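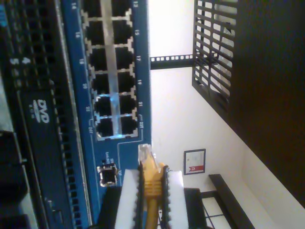 A gripper holding a yellow Ethernet cable at a blue network switch.

Elten pauses cable-handling arms after grip fault

GELTDALE, April – Elten has paused unattended work by its cable-handling robot arms after one of them pressed a network connector against the metal shield of a port and did not stop.

The fault happened during a test at the company's Geltdale site. The arm should have backed off when it met resistance. It kept pushing for 20 seconds, until an operator used the stop button. No one was hurt. The port was damaged and the switch has been replaced.

Elten traced the fault to a software update that changed how the arm reads force at the fingers. The update had been loaded on 3 arms. All have been returned to the earlier version.

"The limit was set correctly, but the arm was checking it against the wrong reading," said Suqin Xu, head of safety at Elten. "Our checks before release should have caught that, and they did not."

The arms will run only with an operator present until they complete 1000 insertions without a force error. They had completed 125 when this release was issued.

Customers using the Warnilov control package do not have the update and do not need to take any action. Those with questions should contact Ruwan Munasinghe in customer support.

Media contact: Müzeyyen Gezer, Elten press office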